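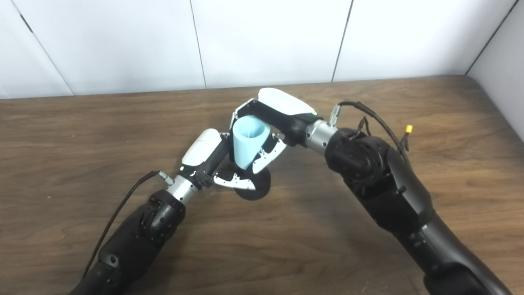 Spent most of this week comparing two ways of driving the same pair of arms. Same grippers, same table, different controllers. Notes in a thread, mostly so I can find them again. 1/

The task is dull on purpose. One gripper picks up a plastic cup, the other helps steady it, and the cup ends up standing on a small black disk. If the base is on the disk and the cup is upright when both grippers let go, it counts. 2/

Controller A is the Clotia box we've had since July. Controller B is the one a colleague and I put together in Miltbridge, which runs on an ordinary desktop and talks to the arms directly. I'll call it Fendness because that's what the folder is called. 3/

I ran 40 tries on each. Same cup, same disk, same start pose for both arms. I swapped controllers every few tries so that one of them didn't get all the warm motors. 4/

First difference: how they behave when the two grippers are close together. For this task that's most of the time. The cup is small and the fingers have to share the space just above the disk. 5/

Clotia treats each arm on its own and slows down when the two get near each other. It's safe, and it's also very slow. The last bit of the move can take longer than everything before it. 6/

Fendness plans both arms as one thing, so it doesn't slow down in the same way. It's quicker, but I had two knocks where the finger plates touched. No damage. One took the cup with it. 7/

Second difference: grip force. The cup is thin and it gives when you squeeze it. On Clotia you set a force and it holds that force, and I never saw the cup change shape much. 8/

On Fendness we set a finger opening, not a force. That works fine until you change cups. A slightly narrower one slipped straight through, and I had to go back and measure it with calipers like it was 1990. 9/

You can get round this by reading motor current and stopping when it climbs. I tried that on the last day. The threshold that suits a thin cup is very close to the noise, so it sometimes stops early with nothing in the fingers at all. 10/

Grip height matters more than I expected. Holding the cup low down gives a firm hold, but then your fingers are in the way when you come to set it on the disk. Higher up is easier to place and easier to tip. I settled on low, with the other gripper coming in from the side. 11/

On the grippers themselves: slotted metal finger plates are good for bolting things to and poor at holding smooth plastic. I tried them bare first and then with thin rubber pads cut from a sheet. 12/

Pads helped both controllers. The cup stopped turning in the fingers when the arm tilted it, and that turning had been behind most of the bad placements. If you only do one thing, do the pads. 13/

The pads do peel, though. The glue I used was meant for shoes and it gave up at the corners. I'll try double-sided tape next, then screws if the tape's no good. 14/

Cables. Please look at your cables before you blame the software. I lost a morning to a wrist that wouldn't reach its end pose on the right arm. The bundle was pulling tight over the elbow. Gave it more slack and re-tied it, and the fault went away on both controllers. 15/

Control rate: we run Fendness at 1000 Hz on the desktop, and it holds that as long as you don't open a browser. I'm not joking, I could see the gaps in the log. Clotia doesn't care what else you're doing, as it's a separate box. 16/

Setup time is where Clotia wins easily. Plug in, home the arms, go. Fendness needs 6 steps in the right order, and if you get two of them the wrong way round the left arm thinks it's the right one. I've now written them on a card. 17/

Someone asked about the Quách controller. I've only had it on loan for an afternoon, with one arm, so I can't say anything fair about it. The manual was good. 18/

Where I've ended up: Clotia for anything thin or easily crushed, and for showing people who want to stand near the table. Fendness for long runs with one known object, where the slow finish would drive you mad. 19/

Scores, as people will ask. Out of 40 each, Clotia placed a few more cups upright. The gap is small enough that I wouldn't buy one over the other because of it. The pads made a bigger change than the controller did. 20/

Next job is the same test with a heavier mug, and starting the cup on its side. I'll add to this thread when I've got the tape sorted. 21/21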